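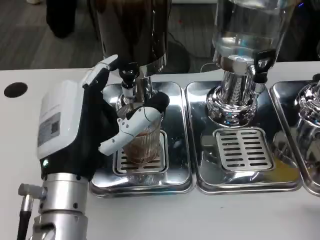 Breadcrumb: Kitchen > Drinks > Dispensers > Varkitz tall dispenser, reader reviews

Bought the Varkitz for the breakfast counter at Wavwood, second season with it now. Cold coffee in one, water in the next, out from 7 till we clear. Spout height is the main thing for me and it's fine, an ordinary ribbed glass stands on the slotted grate under the tap with no tilting. Coffee comes out at a decent rate. Bit slow when the tank gets low but they all are.

Tray: stainless, raised edges, shows absolutley everything. Every fingerprint, every drip. Wipe it with a dry cloth or you'll be looking at smears all morning. Grate lifts out, goes in the dishwasher, no rust so far.

The dark container hides the level, so top up before the rush. Would have liked a window in it. Chrome base polishes up nicely, gets marked round the neck where people grab it.

Tap is the weak bit. First one started dripping in April, 5 weeks in. Flastesine (the shop) sent a new washer, took a while, no charge. Okay since.

Paid 215 for mine. Looked at the Hauksdóttir as well, lovely thing but 600 and the spout sat too low for our glasses. Not worth it for a small place.

Cleaning is easy enough, warm water and a long brush. Dont use anything scratchy on the container.

Would buy again, with a spare washer in the same order. Four stars.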